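Ticket: Jewelry stand keeps tipping, hooks too close together
Product: Flendix tray stand with hanging bar
Status: Solved by customer
Opened: Friday, 9:40 am

Customer message

Hi there! First off, I love this stand. The green rim around the wood-look tray is so pretty, and having a spot for rings underneath and necklaces up top is exactly what my dresser needed. I do have a wobble, though. When I hang my longer necklaces on the bar, the rack leans toward the back, and once the whole tray went over. Also, one of the posts seems to turn a little in its socket. Did I miss a part?

Support reply, 10:15 am

Thanks for writing in. Please check these before we send anything:

1. Are both posts pushed all the way down? There should be no gap between the post and the tray.
2. Are the screws under the tray tight? Turn the tray over on something soft.
3. Is the stand on a level surface?
4. Is all the weight at one end of the bar?

Customer update, 11:05 am

Okay, good list! I went through it.

Posts: the left one was fine, the right one had a tiny gap. I pressed it down and heard a click.
Screws: one was loose. Half a turn and it was snug.
Surface: my dresser top has a dip in the middle that I never noticed in all these years. So I moved everything over to the light wood table and put a big white foam board down first, to have something flat that wouldn't scratch. 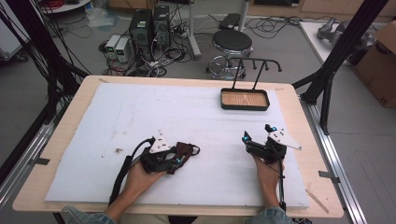

With the posts seated and the screw tight, I started hanging things again, one piece at a time. Short chains first, then the beads, then the long necklaces. No lean at all until I put three heavy ones on the same end – then it started to tip again, only slightly. Spread out along the bar, they were fine.

So I think it was a bit of everything: the gap, the screw, and me piling all the heavy stuff on one side.

Support reply, 1:30 pm

Great testing, thank you. The right post not being seated would explain the turning. For long or heavy necklaces we suggest the middle of the bar, with bracelets and light chains at the ends. A few heavier rings in the tray, toward the front, will help too. Would you like a spare screw anyway?

Customer update, 2:10 pm

Yes please, I'd love a spare! I put my chunky rings along the front and it's so much steadier – what a difference. The hooks are still a little close for the beads, so I'm skipping every other one, and it looks nicer that way too. The stand goes back on the dresser tonight, over at the flat end.

Closing note

Spare screw added to the next mailing. Request for wider hook spacing passed to the product team. Ticket closed.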